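**FOR RELEASE: MAY**

# Mendia completes welcome area refresh at Shevchuk community centre

Mendia, the interior fit-out practice, has completed the refurbishment of the ground floor welcome area at the Shevchuk community centre. The area reopened to visitors this month following a works program of 23 days.

The project was commissioned by the centre's management after a survey of regular users identified the entrance as the part of the building most in need of attention. Respondents asked for somewhere to sit between appointments, a softer colour palette and a place to leave forms and correspondence without queuing at the main desk.

Mendia's design replaces the former rectangular counter with small round tables and individual shell-backed chairs. Walls have been repainted white throughout. Woven baskets are provided on the tables for papers, and potted greenery and artificial flower arrangements have been selected to suit an interior that receives limited daylight during the winter months.

"People arrive at the centre for many reasons, and a good number of them are waiting for someone else," said Lesia Karpenko, Project Lead at Mendia. "We were asked for a room in which a person could sit down, put their papers in order and feel at ease. The furniture was chosen at a domestic scale for that purpose."

Seating was supplied by Histex under an existing framework agreement. Table-top furnishings, including the baskets, vases and planters, were sourced through Bomano, which will also replace any worn items over the next eight months. The centre has retained its existing hallway flooring, which was cleaned and resealed outside opening hours.

The welcome area serves a building that recorded 3213 visits in the last reporting quarter. Up to 40 people may use the ground floor at one time, and clear routes to the hallway have been maintained for wheelchair users and visitors with prams.

"The centre remained open during the works, and we thank our visitors for their patience while the side entrance was in use," said Eulalia Fuentealba, Centre Manager at Shevchuk. "The response in the first weeks has been favourable, particularly from older residents, who had told us that the previous seating was too low."

A second stage, covering the two ground floor meeting rooms, is being prepared for tender. Written comments on the welcome area may be left with reception staff until the end of the current program of activities. 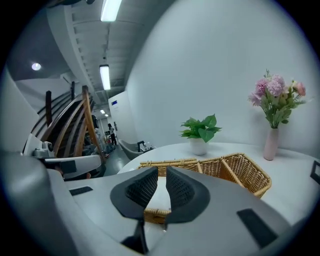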